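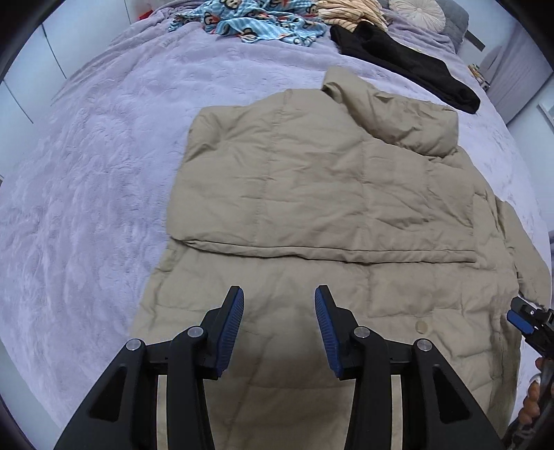
Do you like folding your clothes? I don't, much. I'm Ayten Gökçe and my job is teaching robots to do it, so I fold clothes all day long and then go home to a big pile of my own!

You might think a robot just gets told what to do. Pick up the sleeve, move it over, let go, finished. People have tried that, and it works fine if the coat is always in exactly the same spot. But think about your own coat. You drop it on the bed and it lands in a heap, and tomorrow it lands in a different heap. I couldn't write a rule for every heap if I lived to be 600.

So at Eltuder, where I work, we show the robot instead. We call each go an "example". One example is one coat (or jumper, or pair of pyjamas) being folded from start to finish. Our learning program is called Meltik, and Meltik needs loads of examples before it gets the idea. For puffy jackets we want 2000 of them. Yes, I know. My arms ache just typing it.

Now for the bit I like best. We don't use our fingers for the folding. We each hold a gripper, a sort of big black pincer with blue pads on the insides of its jaws, and a camera rides along with it. You squeeze, it pinches. That way Meltik learns from something shaped like a robot's hand and not like yours or mine.

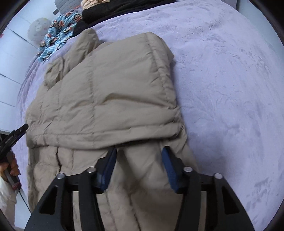 Puffy jackets are tricky, by the way. They're full of air, so you fold one bit down and another bit puffs up. Try it at home with two wooden spoons for hands and you'll see what I mean. My first go with the grippers took me 27 minutes, and the sleeves still stuck out!

We keep the wobbly goes too, as long as the jacket gets folded in the end. If I miss the edge and have to try again, Meltik gets to see how a person puts a mistake right. A robot that has only ever seen perfect folding gets in a real muddle the first time something slips.

We also do it in ordinary bedrooms, with other clothes lying about and different blankets and different light. Your bedroom isn't a laboratory, is it? Mine certainly isn't.

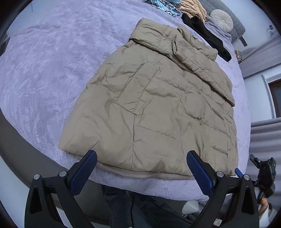 A folded puffy jacket on the bed, with the gripper's blue pads just above its hem.

In September we start on socks. You have to find the matching ones first, and I'm not very good at that either.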